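Ticket 2142
Opened: December 5, 2019
Component: handheld gripper pair, pose tracking
Status: open, waiting on Isto firmware
Priority: normal

Summary

Right-hand gripper loses pose for short stretches during pick and place with thin objects. Left-hand gripper, same housing and same cube size, does not. Seen with the Ivero controller and the Jiang overhead camera. Not seen with the Skistitz camera at the same height.

Setup

Two handheld grippers, wired. Marker cube at the rear of each housing. Overhead camera on the head mount, default exposure. Grid sheet on the table, origin at the near left corner. Controller logs jaw width and trigger state. Pose comes from the camera only. No inertial fallback on this build.

Steps to reproduce

1. Power up the controller, wait for the ready state on both channels.
2. Zero both jaws fully closed.
3. Start logging.
4. Approach the stem from the near side with both grippers, jaws level.
5. Rotate the right wrist inward until the jaw points down at the table.
6. Hold, then close.

Expected: continuous pose on both channels.
Actual: right channel drops to "no pose" during step 5 and comes back late, sometimes with a jump in yaw.

Log entry, first run

Longest dropout on the right channel was 319 ms. Jaw width data continued through the gap, so the cable and the controller input are fine. Trigger state also clean. Swapped the left and right cables at the controller and repeated. The fault stayed with the right hand and did not follow the cable.

Log entry, second run

Swapped the cubes between grippers and reloaded the marker table to match. Fault stayed with the right hand again. This rules out a bad print or a warped face on the cube. Checked the ID list for duplicates while the table was open. None found.

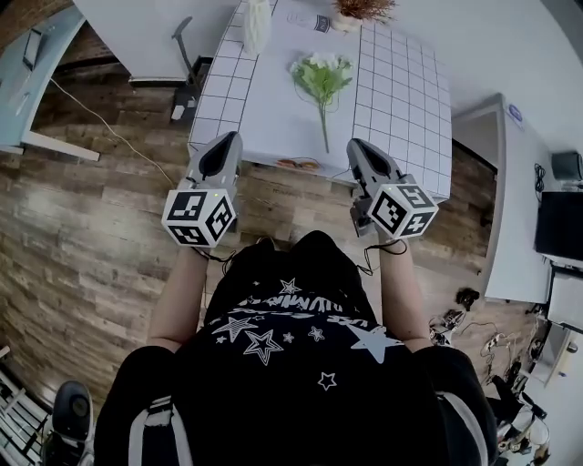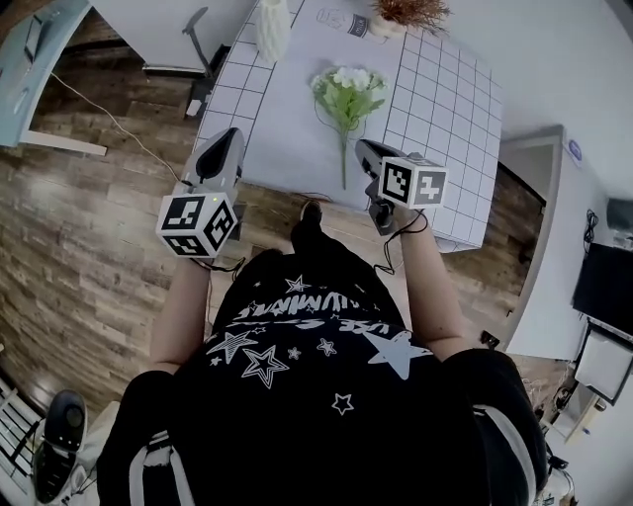 The dropout threshold in the Ivero controller is set too tight for the Jiang camera. Factory value rejects any pose solved from a single marker face, and at steep wrist angles one face may be all the camera gets. The test object makes this worse in practice, as a long thin stem has to be pinched low and the operator turns the wrist further than for a block. The artificial sprig of white blossoms on the grid sheet is the object used for all runs in this ticket, and it should stay the object until the ticket is closed so the numbers can be compared. Cube orientation on the housing is the other variable. With the cube square to the jaw, an inward roll takes the top face away from the lens at the same time as the side face goes into shadow.

Log entry, third run

Changed the minimum face count from 2 to single face on the right channel only. Dropouts gone in 9 repeats. Yaw noise went up by a factor of about three while a single face was in use. Usable for coarse motion. Not usable for the final centimeter before closing, where the solved pose flips between two solutions.

Log entry, fourth run

Put the face count back to the factory value. Replaced the Jiang camera with the Skistitz, same mount, same height, same exposure time. No dropouts at the factory threshold. The Skistitz has a wider view, and the cube covers fewer pixels, so this was not the expected result. Its shadow detail is better, and the second face is still decoded when it is dim. Raised the gain on the Jiang to compare. Dropouts got shorter but did not stop, and the lit faces began to clip.

Notes on camera choice

Jiang: sharper in the middle, lower yaw noise with both faces decoded, poor in shadow.
Skistitz: softer, slightly higher noise everywhere, holds pose through the full wrist range.
For this task the Skistitz is the better fit. For flat work with the jaws level the Jiang still gives cleaner data. The August recordings were all level work, which explains why the fault did not come up then.

Workaround

Use the Skistitz for any task with a steep wrist. If only the Jiang is on hand, keep the factory face count, mark every gap longer than two samples and discard the episode. Do not interpolate across a gap with a yaw jump at the end.

Open items

- Isto firmware request: accept a single-face pose only when it agrees with the last good pose. Request sent, no reply yet.
- Try the cube turned 45 degrees on the housing. Needs a new bracket and a new offset calibration.
- Repeat the fourth run with left and right roles exchanged. The left hand has not been tested at the same inward angle.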